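Home studio and gig bag tips, part 2

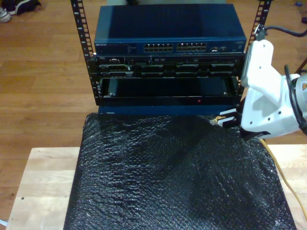
Rack rails and a NETGEAR switch.

OK quick one this week, rehearsal in an hour. You lot sent in a pile of stuff after the last page about recording singers at home. Sorted by whatever order it came out of the inbox.

Hanging blankets. Heavy moving blanket behind the singer, not behind the mic. Most people get this backwards, me included for years. Two hooks and a curtain rod. Leave a hand's width between blanket and wall. Wash it first, they shed like a dog and lint ends up in everything.

Closet vocals. Works if the closet is full of clothes. Empty closet sounds like a phone booth. Leave the door open, face the coats.

Pop filter. Embroidery hoop, old pantyhose, coat hanger. Double layer. Bend the hanger before you stretch the hose over or you'll poke a hole in it (did that twice). Wash the hose every month or so if more than one person sings into it.

Mic grilles. Unscrew, pull the foam out, warm water and a drop of dish soap on the metal part. Old toothbrush. Foam gets rinsed separately and squeezed in a towel. Let it all dry overnight - don't put it back damp. Dynamic mics only!! Don't go near a condenser with water.

Cables. Over-under coiling, never around your elbow. Velcro ties from the garden section are the same stuff and cheaper, you cut it to length off the roll. Colored tape on both ends, one color per person. Since the band started doing this we have had zero arguments about who owns the long one.

Crackly knobs. Contact cleaner, tiny squirt, power OFF, then turn the knob back and forth 15 times or so. Wait before you plug back in. WD-40 is not contact cleaner. Regular WD-40 anyway.

Sticky drum pedal - wipe the old gunk off first. Adding oil on top of dirt just makes paste.

Smelly stage clothes. From Mahlet Wolde, who sings with a wedding band in Cisville: cheap vodka and water half and half in a spray bottle, mist the armpits inside out, hang somewhere with air. Test a hidden bit first. She does sequins this way, no trouble so far. I tried it on a wool jacket and it was fine too.

Gaffer residue. Hair dryer, then rub with the sticky side of fresh tape. Cooking oil for the last of it, then soapy water. Keep oil off bare wood, it leaves a mark.

Squeaky mic stand. Candle wax on the threads. Kosmas Chrysikopoulos says pencil lead works as well, haven't tried.

Throat stuff. Room temprature water, not ice. Thermos of warm water with honey. Skip the dairy if it bothers you, doesn't bother me. Run a humidifier in winter but not right next to the guitars.

Gig box. Plastic tool box, 14 inch is plenty. Mine has: fuses, 9 volts, a flashlight, spare strings, sharpie, safety pins, earplugs, a drum key even though I dont play drums. Tape a list inside the lid and check it before you leave the venue.

Picks go in an old mint tin.

More in May. Still want ideas for keeping a keyboard clean in a room with a cat, send them in.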